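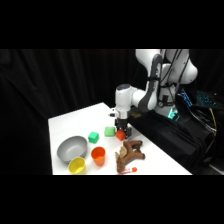

Reviews > Lab Equipment > Teaching and Teleoperation

Print this page | E-mail this page

Emgate Remote Teaching Kit, version 2
Reviewed by Ngan-ling Pan
17 May 2023

The Emgate kit is a hand controller, a foot pedal and a software package for recording demonstrations on a robot arm. You move the controller, the arm follows, and the software saves the motion along with the camera video. It also has a hand-guiding mode, where you push the arm through the task yourself. I tested both over 50 demonstrations of simple tabletop work: picking up a cube, putting it in a bowl, moving a cup from one spot to another.

Setup took 105 minutes, most of it spent on camera calibration. The printed guide skips the step where you set the table height. If you miss it, the software assumes a default and stops the fingertips too high to close on a small block. Yung-ching Choi found the setting under Workspace, then Limits. After that there was no more trouble with height.

The hand controller is light and the buttons are easy to find without looking. Motion scaling is the best part of the kit. At the low setting, a large hand movement gives a small one at the gripper, and lining the fingers up with a cube becomes easy. At the high setting the arm feels jumpy, and I stopped using it near the table.

Cups are harder than cubes. The rim is narrow and the side view on the screen does not give much depth. I got better results by coming straight down and checking both camera views before closing.

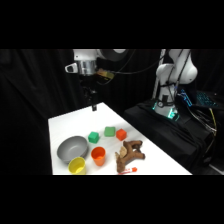

Tabletop with cubes, cups and a gray bowl, gripper at the far edge.

Hand guiding is fine for teaching a rough path. It is less good for grasping, as your arms tend to get into the video, and those recordings have to be thrown out if you plan to train on the images. Cheng-en Tsao preferred it anyway for the first few tries with a new object, then switched to the controller for the ones we kept.

The pedal starts and stops a recording. It has a soft click and I pressed it twice by mistake more than once, which leaves a very short file in the folder. Deleting these is slow. You have to open each one, wait for the preview and confirm. A batch delete is promised for September.

Playback is good. You can trim the start and end, add a text label and run the motion again on the arm at reduced speed. Replay only repeats the recorded path, so the objects have to go back where they were. The overlay that shows the starting layout on top of the live video helps a lot with this.

Compared with the Skonden controller I used before, the Emgate is more comfortable and has better playback. The Skonden has a firmer pedal and a much better manual.

Good: motion scaling, layout overlay, light controller
Bad: soft pedal, slow file cleanup, gap in the setup guide

I would buy it for a small lab that records by remote control most of the time. For hand guiding only, it costs too much.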